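Clear surfaces and the shared cabinet top

The Condori Centre has 500 registered users and two refreshment points. Most of what is eaten and drunk on the premises is therefore eaten and drunk elsewhere: at desks, in corridors, and on top of whatever cabinet stands nearest. The position of this office is that the practice should be permitted, within limits, and that the outright ban proposed in February should be withdrawn.

The case for a ban is familiar. Spilled drinks damage papers and floors. Fruit is forgotten and spoils. Under the Gritis tenancy rules, shared furniture must be left clear at 8 in the evening, and cleaning staff are not expected to decide whether a half-finished bottle is rubbish or property. These are fair complaints and they deserve an answer.

A ban would nevertheless move the problem into drawers and bags, where it would be harder to see and less pleasant to deal with. A drink left in plain view on a cabinet top can be claimed or cleared by anyone. A banana in a locked drawer cannot.

We would propose a modest rule. Each shared top may hold a few items at a time. Bottles should be closed and cans kept away from the back edge, where they are easily knocked behind the furniture. Anything remaining at the evening hour may be thrown away without notice. Painted metal tops, which wipe down quickly, should be preferred to the fabric-covered units on the Flitico side of the building.

Room 661 already works on much these terms, and this office sees no reason why other rooms should not do the same.
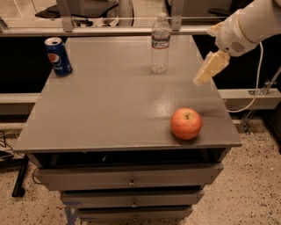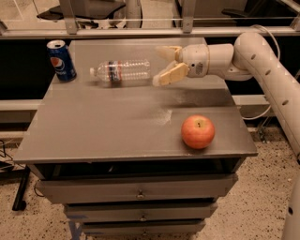
Drinks and an apple on a grey cabinet top.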